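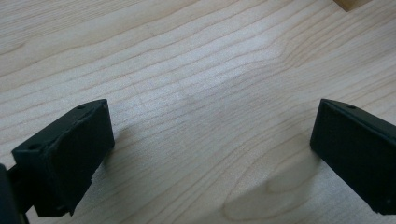
Pale timber, grain running on the diagonal.

Recording the organ trio at the Skosville hall

The December session is finished and the rough mixes have gone out, so these are my notes on how it was tracked. The band is Usix: Hammond clone through a rotary speaker, guitar, drums. No bass player. The low end is left hand and a bit of pedal, and that caused most of the problems described further down.

The hall is a rectangular box with a timber floor, plaster walls and a stage at the east end that we did not use. I measured the reverb time at 1.4 seconds in the mids with the curtains drawn, which is long for a drum kit and pleasant for everything else. There is a strong mode a little above 40 Hz. Anyone standing against the back wall hears the organ's bottom octave as one note.

Drums went in the middle of the floor on a rug, with the rotary cabinet 11 metres away behind two gobos. Guitar amp in the kitchen with the servery shutter down. I ran a spaced pair over the kit for the first hour and then gave up and went to a single ribbon at chest height, facing the drummer. The cymbals lost their splash and the snare moved forward. Kick had a dynamic just inside the port. No snare mic. I put one up and never raised the fader.

The rotary cabinet took two condensers on the top rotor at 90 degrees to each other and a large dynamic on the drum at the bottom. People commonly put the top pair at 180, and in mono that gives a very lumpy tremolo. At 90 it folds down acceptably. I high-passed the top pair at 700 Hz or so on the way in, which is close to the crossover in this cabinet, and left the bottom mic full range. I also took a direct line from the organ before the preamp stage. The direct line ended up carrying nearly all of the bass on two tunes. It has none of the cabinet's growl, but it also has none of the room mode, and the left-hand lines can be followed from note to note.

Preamps were the Marinescu eight-channel, which I have now used on four sessions. Gain steps are coarse (5 dB) and the output trim is not calibrated, so matching a stereo pair means sending tone through it and adjusting by meter. Allow twenty minutes. The noise floor is fine for anything louder than fingerpicked acoustic. Channel six still crackles when the pad is switched in. I have cleaned the switch twice and will replace it.

Everyone played without headphones except the guitarist, who wanted organ and kick only. Without cans the drummer came down in level by himself over the first three takes, and the bleed into the ribbon became usable. Before that it was mostly rotary horn arriving late. I did try sliding the organ tracks to line up with the ribbon. It tightened the transients and made the hall sound smaller, so I put them back.

The tunes are mid-tempo and mostly in flat keys. The long one is called Skekska and has a vamp in the middle with no fixed length, cued by a drum fill. Take three is the keeper, although the cue was missed by one bar and the guitar covers it with a repeated figure that I would happily have paid for. There is also a slow blues in which the organist brings the drawbars up across the last two choruses. The peak level at the end of that one is well above anything else we recorded, and I had set gain from the first chorus. Two short overs on the bottom rotor mic, inaudible in the mix, but I should have asked how the tune finished.

Mixing so far is subtractive. A narrow cut at the mode on the bottom mic, a wider and shallower one on the ribbon at 300, and a slow compressor on the mix bus doing 1 to 2 dB. I have not added any reverb. The guitar was dry enough in the kitchen that I replayed it into the hall through a small powered speaker and recorded the result – the same air as the kit, at a level I can control.

Session total was 1622 seconds of accepted takes, or 27 minutes and 2 seconds. That is a comfortable fit on one 12-inch at 33, split after the blues. I am still deciding whether the count-ins stay.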